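Search this site
Go
Updated June
By the Gikden web desk

About Gikden

Gikden is a training school for produce grading and packing. It was set up by two packing firms, Grendov and Sovetti, which needed graders who worked to the same standard and had been teaching them separately, with different charts and different words for the same faults. The school now takes trainees from both firms, from smaller growers and from wholesale markets.

What we teach

The main course covers citrus: oranges first, then lemons, mandarins and grapefruit. A trainee learns to judge a fruit by size, shape, colour and the state of the peel, in that order, and to record the result in a form that another grader can check. Shape comes before colour because a slightly oval fruit is often marked down by beginners when the standard allows it. Colour is judged over the whole fruit. Uneven colour is acceptable within the limits of the chart.

Peel marks take up the most time. Each mark is classed by size, depth and spread. Small dark spots on otherwise sound peel are normally a matter of class and do not lead to rejection. Soft areas, open cuts and mould do. Trainees work through 500 graded fruit before their first assessment and 1,000 before their second. The pass mark at the second assessment is agreement with the reference grader on nine fruit in every 10.

A shorter course deals with packing: tray layout, wrapping, count per box and labelling. It can be taken alone.

The Triantafyllou room

Practical work takes place in the Triantafyllou room, named after the market hall that stood on the site. It has grading benches along one wall, a packing line for trays and boxes, and a cold store behind. The reference collection is kept next door and holds 69 peel charts, some of them inherited from Grendov and still marked with its old class numbers.

Benches are fitted with plain covers in white, grey or black. The choice of cover affects how colour is read, and trainees are expected to grade the same fruit on more than one. White throws light up on to the underside of the fruit and makes pale peel look greener. Grey is the standard cover for assessment.
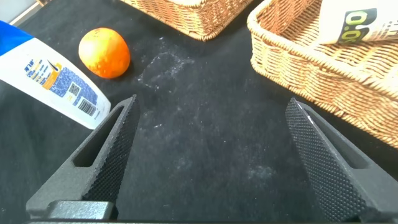

A black cloth gives the strongest separation between fruit and background, and the yellow and red parts of an orange are easier to tell apart on it. The drawback is that cloth of this kind holds lint and dust, which show up white. Covers are brushed at the start of each session and washed when brushing is no longer enough. Wrinkles are tolerated on a practice bench – on an assessment bench the cover must be flat.

Fruit is handled one piece at a time and set down, never dropped or rolled. Graded fruit that is still sound is offered to trainees at the end of the day.

Enrolment

Courses run all year except in June, when the cold store is serviced. Each group has around 10 places. Firms sending several trainees should apply together so that they can be placed in the same group.

Contact | Copyright Gikden | Back to top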